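In Praise of the Plain Three-Hander

23 Dec 2022

Every year around the holidays my family asks what kind of watch they should buy for somebody, and every year I give an answer that is far too long. So let me put it down in writing this time, and they can skip the parts they don't care for.

I think we have let watches get too busy. I own a Flindon with 32 functions, and I was thrilled with it when it came (I read the manual twice, in bed, like a novel). It does tides and moon phases and the time in cities I will never visit. I use the time, the date and, when there is pasta on the stove, the countdown. The rest of it sits there under four buttons, waiting for me to press the wrong one with my coat sleeve.

Back in March I bought a secondhand Kullska with 3 hands and no date window at all, and I have hardly taken it off since. It runs a few seconds fast. I set it on the first of the month, and I've come to enjoy doing that, standing by the kitchen radio with the crown pulled out. You glance down, you know the time, and you go back to whatever you were doing!

Now, I don't mean to be hard on the big brands. The new Sakmont diver is lovely, but at $1099 it is a lot to ask for a bezel most of us will only turn while waiting for the bus. The little Tan field watch has a cleaner dial, a strap you can change without tools, and it wears smaller than you would guess – my niece is 13 and it fits her just fine. 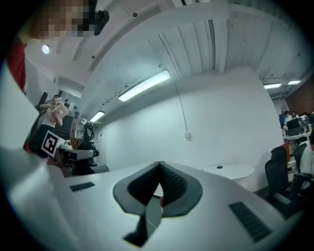 Gray gripper with ribbed rubber fingers, seen from below.

If your heart is set on the one with the altimeter, go ahead and get it, and wear it happily. But try on a plain one while you are in the store. Give it a minute on the wrist before you hand it back.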